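Una pinza de mano para registrar tareas domésticas

Najwa Semaan
2023-11-02

El kit Kondik llega en una caja de cartón sin apenas texto impreso. Dentro hay una pinza de accionamiento manual, una cámara con su soporte, un cable, un juego de almohadillas de recambio y una hoja con el enlace a la documentación. Skondano, el fabricante, lo vende a laboratorios y a pequeños integradores que necesitan demostraciones de manipulación y no quieren inmovilizar un brazo completo para obtenerlas. El operario sujeta la pinza, ejecuta la tarea y el sistema guarda vídeo, trayectoria y apertura de los dedos.

El precio de la unidad evaluada es de 2.691 euros, sin impuestos. Incluye la licencia del programa de captura para un puesto y el acceso a las actualizaciones durante el primer año. El adaptador para montar los mismos dedos en un brazo se factura aparte, y conviene contar con él desde el principio: la utilidad de los datos depende en buena medida de que la geometría de contacto sea idéntica en la captura y en la ejecución.

Mecánica

El cierre se acciona con un gatillo. Un varillaje transmite el movimiento a los dos dedos, que se desplazan de forma simétrica. El recorrido es suave en casi toda la carrera, con un punto de mayor resistencia cerca del cierre completo que obliga a apretar más de lo deseable al coger objetos finos. En sesiones largas la fatiga aparece en el antebrazo antes que en la mano. Tras 40 minutos de trabajo seguido, los dos operarios que participaron en la prueba pidieron parar.

Los dedos rígidos no presentaron holguras medibles al final del periodo de evaluación. Las almohadillas son otra cuestión. El material elegido ofrece buen agarre sobre superficies lisas y cede lo suficiente para tolerar errores de alineación, pero se desgarra por los bordes cuando la pinza trabaja pegada al suelo. El manual recomienda inspeccionarlas antes de cada jornada y no da un criterio de sustitución. Galbraith, el distribuidor que nos cedió el equipo, aconseja cambiarlas en cuanto el desgaste alcance la cara de contacto. Es un consejo razonable, aunque encarece el uso intensivo.

Captura y calibración

La calibración inicial se hace con un tablero impreso y requiere 4 posiciones. El programa las valida una a una y rechaza las tomas movidas. Completamos el proceso sin incidencias en la primera sesión. En la segunda hubo que repetirlo porque el soporte de la cámara se había aflojado durante el transporte; un tornillo con fijador habría evitado el problema.

La estimación de la trayectoria se apoya en la imagen y en una unidad inercial. Funciona bien en habitaciones con textura abundante. Los suelos claros y uniformes la degradan, sobre todo cuando la cámara se acerca mucho y las juntas entre baldosas pasan a ser la única referencia estable. Los paneles brillantes añaden una segunda dificultad: los reflejos de la iluminación cenital se desplazan con el punto de vista y el algoritmo puede tomarlos por puntos fijos. Skondano ofrece un filtro para estos casos, desactivado de fábrica. Al activarlo disminuyeron las tomas descartadas, a cambio de un procesado más lento.

Para la prueba definimos una serie de tareas a ras de suelo con objetos ligeros, entre ellos paneles sostenidos por soportes de plástico. Grabamos 30 episodios por tarea. La aproximación lateral resultó la más fiable. La frontal deja menos margen, pues los dedos abiertos ocultan parte de la base del objeto y el operario tiende a corregir tarde. Un soporte estrecho tolera mal esas correcciones.

Programa y formato de datos

La interfaz es austera. Muestra la vista de la cámara, el estado de la sincronización y el espacio libre en disco. Cada episodio se guarda en una carpeta propia, con un archivo de metadatos legible y sin cifrar. La exportación a formatos de uso común en aprendizaje por imitación se ejecuta desde la línea de órdenes. Echamos en falta una herramienta para recortar el inicio y el final de los episodios sin salir del programa.

Como referencia usamos la pinza Wolska, más ligera y con un gatillo mejor resuelto, pero dependiente de marcadores externos para el seguimiento. En una sala preparada, la Wolska es más cómoda. En una vivienda o un almacén donde no se puede instalar nada, la Kondik exige menos trabajo previo.

El servicio técnico contestó a nuestras dos consultas por correo. Skondano prevé para junio una revisión del gatillo y unas almohadillas de mayor densidad, compatibles con los dedos actuales. Los compradores de la versión evaluada podrán adquirir ambas piezas por separado; el precio no se ha comunicado.
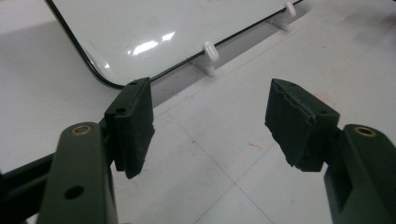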